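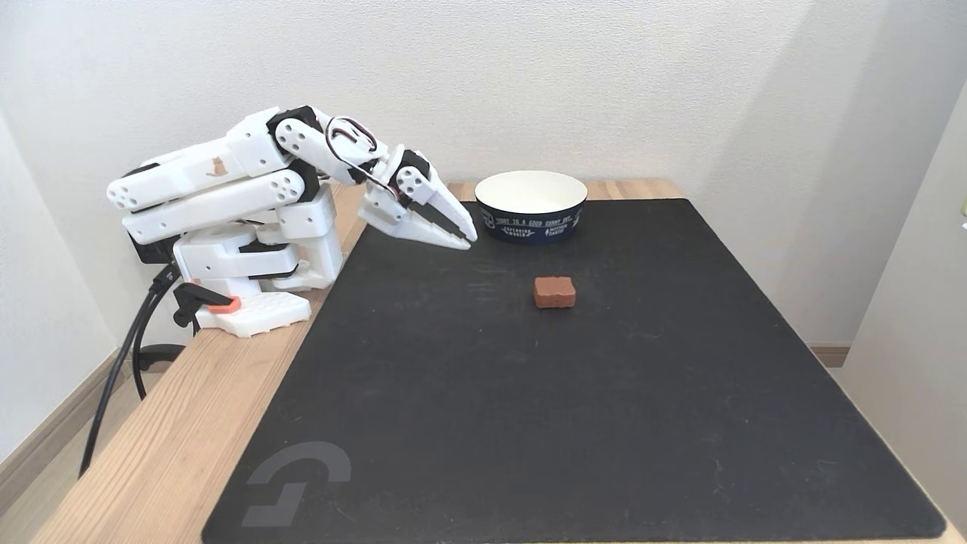
The bowl has to stay put when I drop something in it, a customer wrote to us the week we started selling table mats, and that one line pretty much set the course for what we're announcing today. Hi from all of us at Stiltine! Our new tabletop line is called Flosta, it goes on sale Monday, and I've been itching to tell you about it.

Flosta is a big black mat for a small table. I wanted one that covers most of the top and still leaves a strip of wood showing along the edge (I like my table, I don't want to hide all of it). We tried a lot of colors on the way. Pale gray looked tired by lunchtime, and the green one was a mistake I'll own up to – black won because little things show up on it. Put down a small red block and you can find it from across the room.
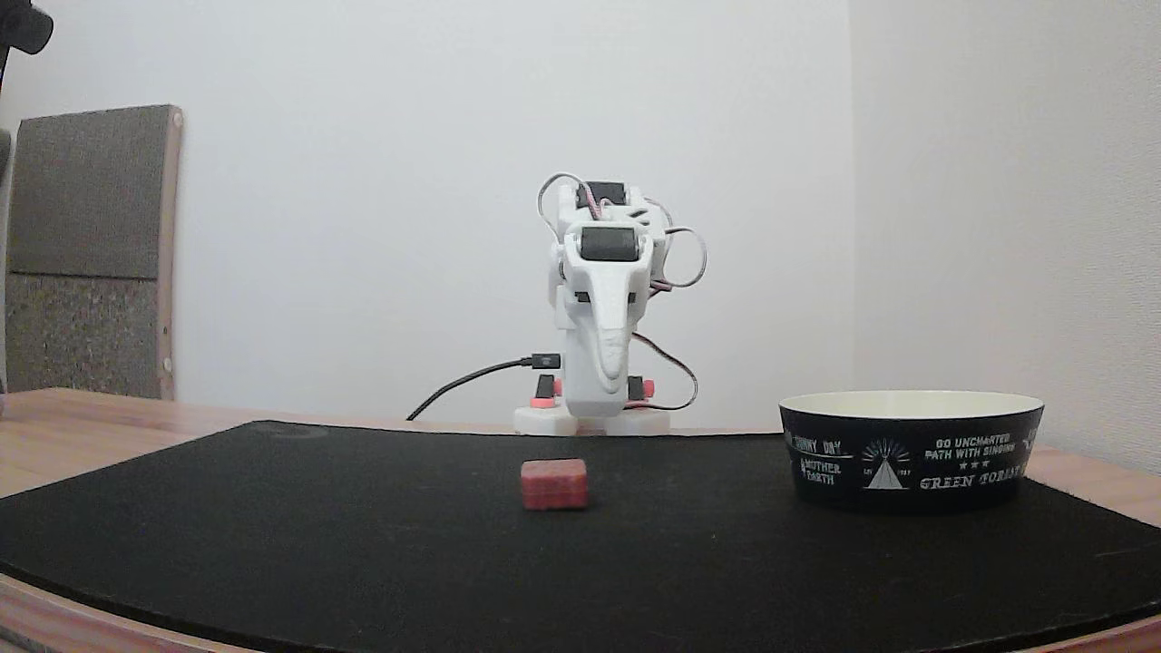

We're making 900 mats in the first run, and 800 of them go straight to our online shop. The rest are heading to Rahimi, the home goods store that took a chance on our very first placemats, so if you'd like to feel one before you buy, go there and ask for me. I'm in most afternoons in June, usually near the bowls.

Speaking of bowls, we get asked all the time what to set on the mat. My own pick is a round one, dark on the outside and light on the inside, wide enough that you don't have to aim. Put it off to the right if you're right-handed and keep the middle clear for whatever you're sorting: beads, blocks, buttons, game pieces. My kitchen table has been doing this job all spring and dinner has moved to the couch.
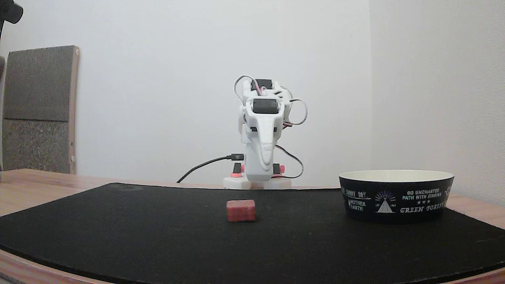

Care is easy. Shake it out, go over it with a dry brush, and store it rolled, never folded. It will pick up smudges with use, and I've quit chasing mine.

The first 50 online orders come with a storage tube made by our friends at Bendisus. Flosta comes in one size and one color for now. A rounder cut is on my desk and I keep fiddling with the corners.

Store inquiries and sample requests can go through the contact form on the Stiltine website. I answer those myself, mostly before 9 a.m.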